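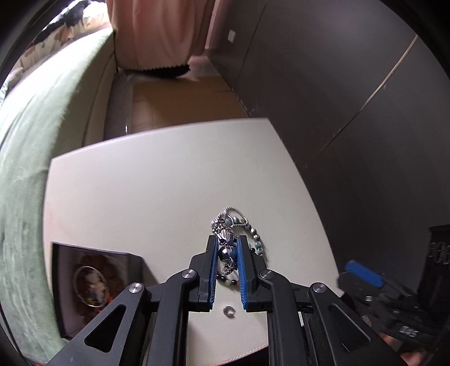 Silver jewelry in a tangle on a white tabletop.

Home Essays Letters Archive About Subscribe

In Praise of Wearing the Good Stuff

My grandmother kept her best necklace in a sock. The sock lived in a coffee can, the can lived behind the flour, and in the 19 years that our lives overlapped I saw the necklace on her neck exactly one time, at my cousin's wedding in Brondbridge. She kept touching it all through dinner to make sure it was still there. When she died it came to me, sock and all, and I did the same thing she did. I put it away somewhere safe.

I would like to argue for the opposite. Wear it! Wear it to the dentist. Wear your mother's ring to rake leaves, if it's the kind of ring that can stand it, and find out what your arm sounds like with five bracelets on it while you're pushing a grocery cart. I have been doing this since January and I can't remember the last time a habit made me so happy for so little effort.

What got me started was a talk at the Lindovik library, where Marjatta Toivonen spoke for an hour and a half about the silver her family carried from farm to farm. I had gone mostly to get out of the cold. She is in her eighties and she came in wearing what looked like the whole inheritance, brooches up one side of her cardigan and a chain that went around three times. Somebody in the front row asked if she wasn't afraid of losing a piece. She said she had lost 61 pieces of jewelry in her life, that she had a list, and that she remembered every one of them better than the things in her bank box. Then she read us some of the list. An earring in a lake. A clasp pin, left on a train seat by her sister, who denied it until the end. I could have listened to that list all night.

I think about it whenever someone tells me they're saving a thing for an occasion. The occasions don't come as often as we plan for, and when they do come we're late and the good earrings are at the back of the closet and we grab whatever is on the dresser. I skipped the sock myself for two weddings and a retirement party. I just forgot it was there.

There is a real case on the other side and I don't want to wave it off. My friend Réjean Landry repairs jewelry at a bench in the back of Simard, on the hill, and he has strong feelings about people like me. Prongs wear down. Old chains give out at the link next to the clasp, and they give out in parking lots. Pearls hate hairspray and perfume, and opals don't like much of anything. He once spent most of an afternoon on a ring that a man had worn while mixing concrete, and he told me the story with his eyes closed. So, fine. Get the prongs looked at once a year, take your rings off for bread dough and swimming, and put the pearls on last. That's a short list of rules for a lifetime of use.

And money, of course. People lock things up when they think they're worth a lot, and often they've never asked. I finally had the necklace appraised, after years of treating it like the crown of some small country. It came in at 186 dollars. I laughed so hard on the sidewalk that I had to sit down on the step. My grandmother hid that thing behind the flour for most of her adult life! I had been paying for a bank box to keep it in, and I will leave you to do the arithmetic, which I have done, and which is embarrassing.

Would I feel different if it had come back worth 200 times that? Probably, for a week or so. But I hope I'd still want to see it in daylight. Silver in particular seems to want company. It goes dark when it's shut away, and while a polishing cloth will bring it back, so will plain wear, the rubbing of a sleeve and the oil of your own skin. My oldest bangle was nearly black when I started. By April it had gone bright along the inside, where it slides on the wrist, and stayed dark in the grooves of the pattern, and now it's the prettiest it has ever been.
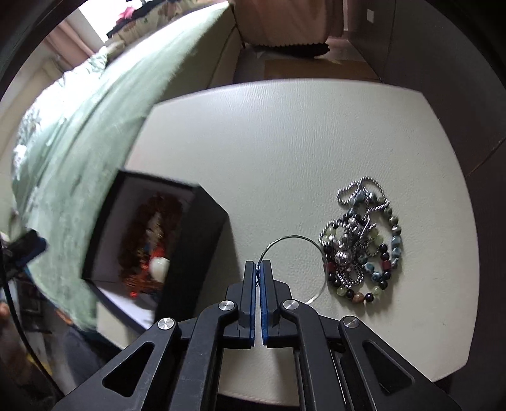 What the Pile Knows

Here's my other unpopular opinion: a tangle is a good sign. I used to envy those trays with a velvet slot for each ring. My neighbor Josée MacDonald has one, and it's beautiful, and she wears the same two studs every day of her life. Her daughter has a heap in a cereal bowl and wears all of it. When you dig through a heap you find things. You go in for the hoops and come out with a string of beads you'd forgotten, and suddenly it's a bead day.

(For the knots, since I'm always asked: lay the chain flat, open the clasp first, use two sewing pins, and put on some music. Don't pull. I have never met a knot that got better from pulling.)

The heap also gets people talking in a way the tray doesn't. I wore a dented cuff on the Vorer ferry this spring, a piece I picked up from a table of odds and ends, and an older man named Lorne Arsenault leaned across and told me his wife had owned one like it. We talked the whole crossing. He told me how they met, and what she sang in the car, and which of the kids had her hands. I'd had that cuff for years in a drawer and it had never once introduced me to anybody.

So go get the sock. Check the clasp, give it a wipe, and put it on with whatever you're wearing right now, sweatshirt included. Mine is on as I type this, and it keeps tapping the edge of the desk.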